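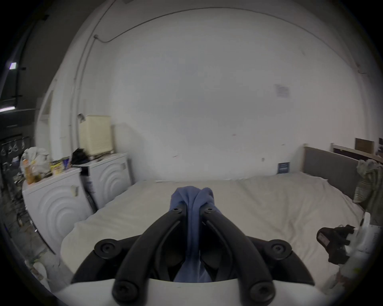

Is a week off at home a real vacation?

It is, and for a lot of people it's the better one.

I came to this slowly. For years my week off in June meant the drive to Zanano, 433 miles each way, with a cooler on the back seat and a stack of printed directions I didn't need. I liked Zanano. I still like it. The lake is cold enough to make you yell and the fried dough stand opens before breakfast. But I'd get home on Sunday night with a car full of sand and a head full of traffic, and by Monday at noon I couldn't have told you I'd been away.

Then one year the car needed a new transmission and the money went there. I stayed put in Nurelham, and I was grumpy for a day and a half. After that I had the best week of my adult life!

Search this site Enter keywords Go

I think we've let the word "vacation" get tied too tightly to distance. Ask people at work what they're doing with their time off and watch what happens when somebody answers "nothing, I'm staying home." There's a small silence, and then someone says "well, that's nice too," the way you'd talk to a kid who came in last at the swim meet. I'd love to see that go away. Staying home with no plans is a wonderful thing to do with a week and we should be jealous of the people doing it.

Think of what you pay for at a hotel. A bed, a bathroom, a place to put your shoes. You already have these, and your pillow is already the right height. My last hotel bill in Zanano for the week came to $1,205, and the window looked at the ice machine. I spent a small piece of that the next June on peaches, a decent lamp and the bus, and I was richer at the end of it in every way I can think of.
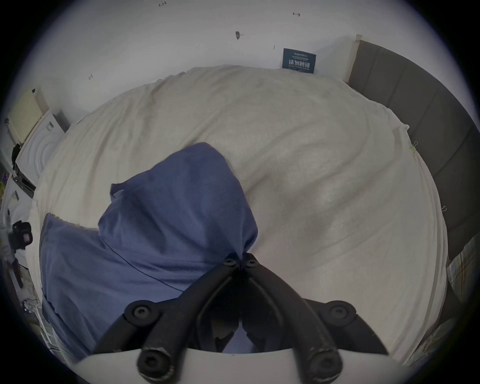
Blue fabric on a cream-white sheet.

The bus is the part I get excited about. Route 9 goes from the post office in Nurelham out to Flestitz, and I had lived on that line for years without once riding it to the end. Flestitz has a covered market, a creek you can walk beside for most of an afternoon, and a bakery that sells yesterday's rye for half price. I went out there on a weekday morning with no errand at all and stayed until supper. I've had expensive days in famous cities that weren't as good.

And a home week lets you see your own town at the hours you normally miss. I had no idea what my street sounded like at 2 in the afternoon. (Mowers, mostly, and someone practicing the trumpet with the windows open – badly, then a little less badly by Friday.) The light comes into my kitchen from the wrong side. I ate lunch sitting on the back step and read half a novel.

Some people can't do it, I know. If you have small children at home, or a sick parent, or you work at your own kitchen table, then getting out of the house may be the only rest on offer, and you should go with my blessing. People with family far away need their days for that. And there are places worth the long drive. I'd still like to see the cliffs at Cuevas before my knees give out.

My one piece of advice is to be strict about chores. The garage can wait until fall. Don't paint anything. Tell your friends you're away if you have to, and let the phone sit in a drawer for the first morning at least. I made a rule against the vacuum cleaner and kept it until Thursday.

I've done four of these weeks now and I'm already looking forward to the next one. The trumpet player is still across the street, and there's a second bus line I haven't tried.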